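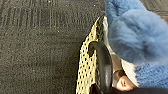
4 min read

Ronport Classic and Performance Car Club
Minutes of the monthly general meeting, 2 April 2024

Present: Nathalie Bélanger (chair), Vernon Fehr, Diệp Lưu, Océane Hawthorne, Eero Räsänen (minutes), and 22 members, most of whom sat near the heater.

Meeting called to order at 7:10 p.m., scheduled for 7:00. The chair noted that a club with this many stopwatches should be able to manage better.

1. Minutes of the previous meeting

Approved with one correction. Vernon did not "abandon" his coupe on MacPherson Hill. He "parked it pending parts." The secretary has amended the record and stands by the original in spirit.

2. Spring hill run

Diệp has the road permit for MacPherson Hill back from the county. We get the lower section from 8 a.m. until noon, same as last year, with the added condition that cars queue on the gravel side and keep off Mrs. Imhoff's verge. A member asked whether the verge was clearly marked. Diệp said it was marked by the tire tracks we left on it.

Entry is capped at 94 cars. Late entries go on a waiting list in the order received, and calling Diệp at home does not move anyone up it.

Noise: the limit will be checked at the gate with the club meter. Cars that fail may run with a muffler insert or may watch. Two members spoke at length about the character of an open exhaust. The chair thanked them both and moved on during a breath.

Moved by Océane, seconded by Vernon, that the run go ahead on these terms. Carried.

3. Tires

Members will recall that in December we agreed to look at a group order. Océane has a quote from Prestumus for their street performance line, with a discount if the club's combined order passes $900 before tax. Given what people in this room spend on floor mats, she does not expect trouble.

Eero asked if the discount covers fitting. It does not. Eero asked if it covers odd sizes. It covers the sizes on the sheet. Eero's size is not on the sheet. Eero wishes it minuted that fifteen-inch wheels were once perfectly ordinary.

Order forms go to Océane with payment. Forms without payment will be treated as fan mail.

4. The Imano loaner

The Imano dealership has offered a hatchback for members to drive at the run, with one of their staff in the passenger seat. Discussion was livelier than the car probably deserves. Points raised:

- It is a hybrid. Vernon wanted to know if this was a car club or an appliance club.
- It would very likely beat Vernon up the hill.
- See item 1.

Nathalie said she had driven it around the block and found the steering light, the seats good and the lane warning opinionated. She would rather have it there than not, as the dealership is also lending us the tent. Moved by Nathalie, seconded by Diệp, that we accept. Carried, one against. The one against asked that his name be left out, so it has been, although he was the only person who had spoken against it.

5. Money

The account stands where it stood last month, less hall rent and coffee. The deposit for the hill run is $500, refundable if the road is left as found. Last year's came back minus the cost of grass seed.

Vernon proposed that the club buy a second floor jack. The existing jack was then discussed, chiefly as to where it is. It was signed out last fall in handwriting that could be anyone's. Purchase deferred until members have checked their garages. Please check behind things.

6. Newsletter

Océane is short of material. She has one article on carburetor balancing, in three parts, all by the same author, all of them part one. She would welcome trip reports, parts wanted and photographs in focus. She would not welcome more verse.

7. Any other business

Diệp reminded members that the parking lot lights go off at ten and that the gate really does lock.

A newer member asked what oil people recommend for an older V8 that sees mostly weekend use. The chair asked that this be taken up after the meeting. It was taken up immediately. After a quarter of an hour there were five firm recommendations and two people no longer sitting together. The member said he would read the manual.

Actions

Diệp: send marshals' list to the county, write to Mrs. Imhoff
Océane: collect tire forms, chase articles
Nathalie: confirm car and tent with Imano
Vernon: get the coupe running, or bring a trailer
Eero: measure his wheels again
Everyone: the jack

Meeting adjourned at 9:25 p.m. Conversation continued in the parking lot until the lights went off.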